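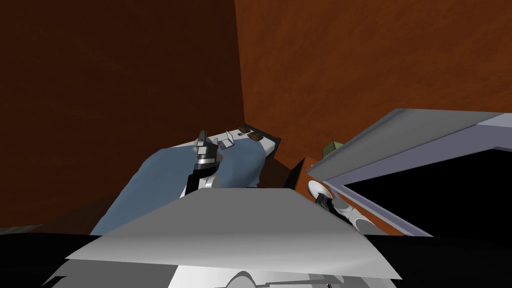

It is like making someone else's bed from the far end of a broom handle, was how one operator put it after a morning of driving a two-armed robot round a room that doesn't exist. The robot doesn't exist either, at least for now. The backache, the same operator added, is entirely real.

Groder, the Wirno automation firm, has finished the first round of what it calls hand teaching, in which people steer a simulated robot through household jobs by remote control so that a computer can study how they did it. The company put seven operators in a rented floor at Mahmoud House, gave each a pair of hand controllers and a headset, and asked them to behave as though picking things up were difficult. This required little acting.

Between them they recorded 2,468 attempts that were judged good enough to keep. Groder won't say how many were thrown away, although a chart on the wall by the kettle is said to have been taken down before visitors arrived.

The work runs on Garkon, the firm's own software, which draws the room and its contents and works out what ought to happen when a gripper meets a drawer. Each operator moves their hands, the robot's arms follow, and every twitch is stored for the learning program to copy later. It copies faithfully. Early versions learnt to hover for several seconds before touching anything, a habit traced to the operators, who had been hovering while they tried to judge the distance. 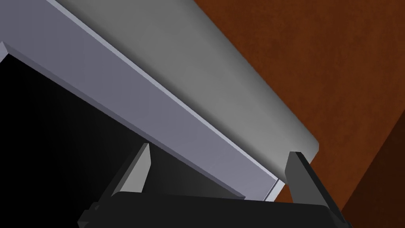
Judging distance remains the main complaint. With no sense of touch coming back through the controllers, the operators have only their eyes to go on, and the robot's own body has a talent for being in the way. Several have taken to leaning sideways in their chairs to see round it, which does nothing at all unless the headset is switched on, and sometimes it isn't.

Cloth is worse. A box stays the shape it was when you left it, but fabric has opinions, and the simulated kind has more than most. Groder set aside four days for the cloth jobs and used rather more than that. The firm describes the results as "encouraging", a word it also used about the drawers in November, when they were coming off.

There is a serious point underneath. Teaching a robot this way needs no programming, so the people doing it can be hired for steady hands and patience. Mistakes in the simulated room cost nothing but time, and a dropped object is back in its place at the press of a button. Rivals who teach on real machines have to bend down.

Whether the lessons will carry over to a real kitchen or bedroom is another matter. Friction is kinder in software and the lighting never changes at four in the afternoon. Groder says its next round will cover 41 household tasks and will mix simulated practice with time on a physical robot, which is on order. The firm has asked Mahmoud House for use of the goods lift, and the landlord is thinking about it.

Operators for the new round are being sought in Wirno now. Experience of video games is welcome, according to the advert, and so is experience of ironing.
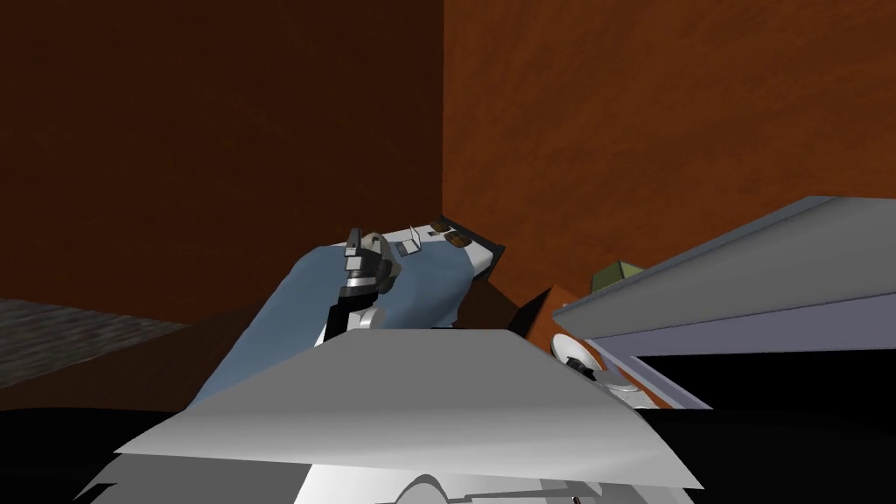

The gripper reaches for the blue cloth in Groder's simulated room.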